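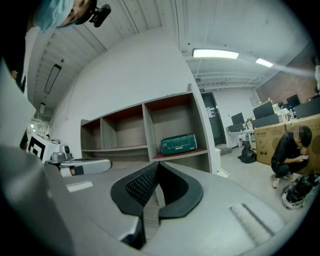 A hand-held gripper in use at the Flatbridge open day, with the shelving unit behind it.

The Negussie workshop takes up the ground floor of a brick building at the far end of Flatbridge, past the tile yard and the bus depot. Twice a year it opens its doors for an afternoon. I went in November, along with a few dozen other people who had seen the notice in the library or had been told about it by someone at work.

Most visitors came in expecting robots. What they were handed first was a gripper with no robot attached. It is a gray tool you hold in front of you, with two black finger pads that open and close when you squeeze. A camera rides on it and looks out over the pads, so that everything the hand does is recorded from the hand's point of view. The recordings are later used to train a robot arm fitted with the same kind of pads.

The tool is heavier than it looks. After ten minutes my wrist was sore, and I was told that people who do this all day switch hands or take breaks. The work itself is simple to explain. You pick a thing up, put it somewhere else, let go, and start over. On the afternoon I visited, the job was moving bags in and out of a white shelving unit with wood-colored backs. One dark green bag was in a lower cubby when I took my turn. It was shiny and a little wrinkled, and I missed it on the first try by closing the pads too soon.

The second try went better, though I was asked to do it again more slowly. Beginners rush, the staff member running the station told me, and a robot that learns from rushed recordings will rush too. She also asked me to approach from a different side each time. A shelf in somebody's stockroom will never be in quite the same place as the shelf in the workshop, and the software has to see as many versions of the reach as it can get.

The stockroom in question belongs to Grukomwood, a mail-order supplier of camping goods with a warehouse in Mumcombe. Returns come back there in bags and boxes of every size, and for years they have been sorted by hand. Grukomwood wants an arm that can take a returned bag and put it in the right cubby. Negussie has been recording for the project since spring. By the time of the open day it had 187 hours of usable material, out of a good deal more that was thrown away.

Nobody gets to see much of the sorting out. It happens afterward, on computers, and it is slow. A recording is dropped if the bag slips, if a hand gets in front of the lens or if the person stops halfway to ask a question. Mine were not kept, as far as I know.

Later in the afternoon there was a demonstration with a real arm in the next room. It was given 80 tries at placing a bag and visitors were invited to stay for as many as they liked. I stayed for half an hour. The arm was careful – slower than any of us had been – and it stopped for a moment before each grab. Twice it took hold of a strap and lifted a bag sideways, then set it down and began again. A boy near the front asked why it did not just use both hands. The answer was that it only had one, and that a second would double the price.

Grukomwood plans to put 2 arms into the Mumcombe warehouse next year, on the returns line only. The company told visitors that the sorting crew will stay and will handle anything the arms turn down. The next open day at Flatbridge will be in the spring, and there is no charge to get in.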